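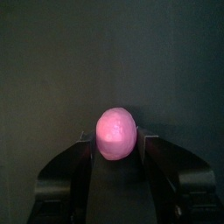

Our project began with a cardboard box of old programs from the Fuentealba Medal dinners, which the alumni office at Plondham College had been meaning to sort for years and very kindly let us take over for a term. The medal goes each February to a graduate who has done something good for their home town. We wanted to find out how past winners had been chosen, and whether graduates who live a long way from campus ever get a fair look in.

## What we did

We started with the office's mailing list and wrote to 600 graduates, asking whether they had heard of the medal and whether they had ever put someone's name forward. The full list has more than 3,000 people on it, and we would dearly have loved to write to all of them, but the postage (and our wrists — we addressed the envelopes by hand!) said otherwise. Tihomir Omerović in the alumni office read our letter before it went out and gently talked us out of two extra pages of questions.

While we waited for the mail, we typed up the old nomination cards. There were 1,641 of them, many in lovely looping handwriting, and a few had the same person nominated four or five years in a row by what must have been a very loyal neighbour.
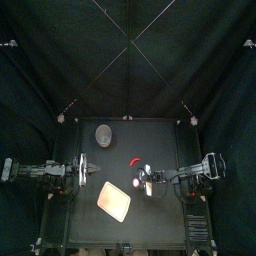

## What we found

We had 53 letters back, fewer than we'd hoped for, although several ran to three pages and one came with a recipe for plum cake. Most of the writers knew about the medal. Hardly any had nominated anyone, and the usual reason was that they thought you had to be asked first.

The cards told a similar story. Graduates living in Puvier, right next to campus, turned up again and again, while those in Dirau and the farming districts past it were rarely named at all.
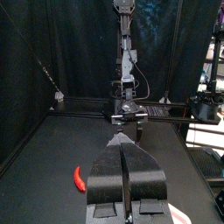

*Red chili pepper on the table, to the left of the gripper.*

## What we'd suggest

We think the nomination form should go out with the spring newsletter, with a plain line at the top saying that anyone may fill it in. We'd also like to see the dinner held in Dirau one year — the hall there is a good size, and two of our letter writers have already offered to help with the catering.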